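Section 3. Setting Up the Stitching Task

Welcome back! If you have worked your way through the towel folding and cup sorting sections, you already have a fair idea of what the Galtura controller can and can't do around a house or a workbench. Stitching is the hardest job in this guide, and we put it in because so many of you wrote to ask whether a machine can take over the mending yet. The short answer is no, at least not the whole basket. It can do small, patient parts of it, though, and practice on a suture pad is a very good way to find out which parts.

Before you begin

Please have the Jultanix base unit bolted down and warmed up for 10 minutes. You will also need a practice pad, dark thread (it shows up far better against a pink pad than the pale kind does), and a folded drape or mat to go underneath.

CAUTION: Keep your fingers away from the jaws whenever the green lamp is lit. They are narrow and they close quickly.

1. Lay the drape flat on the bench and set the pad on top of it. A few soft folds in the drape do no harm, but the pad itself must not slide. Push it gently with one finger and see.

2. Open the Galtura menu and choose Fine Work, then Thread. Leave the grip setting at 400 for now. You can go up to 500 later on with heavier thread — please don't start there.

3. Bring the instrument down slowly with the hand control until the jaw tips just meet the pad at the place where you want the stitch.

4. Close the jaws on the thread and wait for the tone. 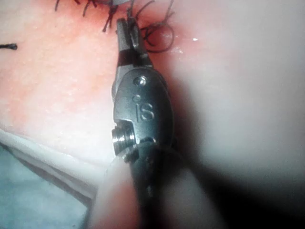 5. Draw the thread up a little at a time. Loose loops are the most common trouble at this stage, and a loop that looks harmless can catch on the next pass, so stop and lay it to one side by hand (with the lamp off, please) if you don't like the look of it.

6. Tie off, trim, and press Save Pass. Old suture ends can stay in the pad if you are moving on to a fresh spot.

7. Repeat for 3 passes before you change any settings. It is tempting to fiddle after the first one, and we have all done it, but a single pass tells you very little.

NOTE: If the tone in step 4 never comes, the thread has most likely slipped out from between the jaws. Back off, open, and go again from step 3. You don't need to restart the controller.

What to expect

In our workshop at Dudholm, a person still finishes a row sooner than the machine does, and with a good deal less fuss. Where the machine earns its keep is in holding still. It will grip a thread in one spot for as long as you ask it to, which is a real comfort to anyone with tired hands. Picking up a dropped thread, judging how tight is tight enough, noticing that the cloth has puckered — those are still your jobs, and we would rather say so plainly here than have you leave a favorite shirt on the bench and hope for the best.

Owners of the older Barasa arm can follow the same steps, but should skip step 2 and set the grip from the dial on the side. The December update adds the Thread menu to those units as well.

Cleaning up is covered in Section 4.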